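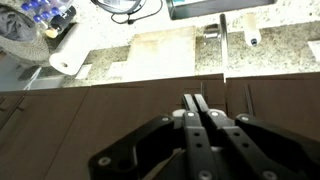
January, morning. Second attempt at transmission through the milled strips on the Čierny wafer, after the first set came out useless. Each strip is a long bar of gold film on glass with one row of holes milled down its length, and I want to know how much of the dip in the red comes from the spacing of the holes and how much from the edges of the bar itself. The drawing in the front of the book has two rows, which was the old design. Ignore it.

Strips used today are from the lower half of the wafer. Pitch is 388 nm by design, 12 holes per strip. The upper half was milled with the stage not fully settled and the holes are oval along the scan direction. I looked at a few of those again before starting and they are no better than I remembered. They might still be useful later as a deliberate case of stretched holes, so don't throw them out.

Milling notes, copied over from the loose sheet before I lose it: beam current kept at the lowest setting, holes milled from the middle of the strip outward. Going end to end pushed all the drift error into the last few holes. Middle-out spreads it on both sides. Idalina Baptista suggested this after the December run and the difference shows in the micrographs, mostly in the roundness of the end holes. There is still a small raised lip of gold on one side of each hole. Don't know if it matters optically. I suspect it does a little.

Setup. White source through the fiber, polarizer, sample, objective, slit, spectrometer. The new polarizer mount from Batau is in and it turns smoothly but the zero mark is off from the real zero. I found the real zero by crossing it with the old polarizer and looking for the minimum, then put a line on the ring with a paint pen. Use the paint line, not the engraved one. The offset will change if anybody takes the polarizer out of its cell.

Lamp warm-up: gave it an hour before taking anything. Reference taken through bare glass next to the strip, before and after each sample spectrum. If the two references differed visibly in the red I discarded the sample spectrum and took it again. Had to do that for the first strip only.

Carkness (the acquisition software) crashed once when I changed the averaging while it was still reading out. Same as last time. Stop the readout first, then change the setting, then start again. It also forgets the dark spectrum after a crash and gives no warning, so the first file after restart has no dark subtraction. I marked it BAD in the file name and left it in the folder.

Results, light polarized across the row. Dip is there on all the strips I measured. It is shallow and wide, and sits slightly to the long side of where the simple grating estimate puts it. That is expected with so few holes. The position is the same from strip to strip within what I can read off the plot.

Results, polarized along the row. The dip is deeper and narrower. It also has a shoulder on the short side that I did not see in the first attempt. At first I took it for a lamp line, but it does not show in either reference. It moves when the sample is tilted, so it belongs to the holes or the bar. Tilted by 5 degrees it separates enough from the main dip to see as its own feature. At 15 degrees it is clearly separate but the signal is weak and part of the strip is going out of focus, so I would not trust the depth at that angle.

The plain bar with no holes shows no shoulder at any tilt. It has a slow slope across the whole range – the same slope that is in all the other spectra. So the slope is the edges and I can divide it out. Did this for one strip as a test and the result looks sensible. Remaining strips to do when I have written the division as a script and not as a pile of spreadsheet columns.

Afternoon. Tried index liquid on top of one strip to see which features shift. Used the Florel liquid from the small brown bottle. Main dip moved to longer wavelength, as it should. The shoulder did not move that I could see. This points to the glass side of the film for the shoulder, since the glass was there the whole time and only the top changed. Needs repeating on a second strip before I say it out loud at group meeting.

Cleaning the liquid off took longer than the measurement. Acetone then isopropanol, blown off with nitrogen. A faint ring is left near one end of the strip. It is outside the slit area but I would prefer to start with a fresh strip for the repeat.

Still open:
– repeat the index liquid test on a strip that has never been wetted
– get a micrograph of the lips at the hole edges, tilted view
– ask Idalina if she still has the simulation file for a single row on glass, with the bar edges included
– order more lens tissue, the box is down to the last sheets
– write the division script

Wafer is back in its box, face up, in the dry cabinet. Lamp off, polarizer left at the paint line.

Recent entries
Oval holes on the upper half of the wafer
Milling order and stage drift
Polarizer mount: finding the zero
Spectrometer slit cleaning
Gold film adhesion on glass, notes from December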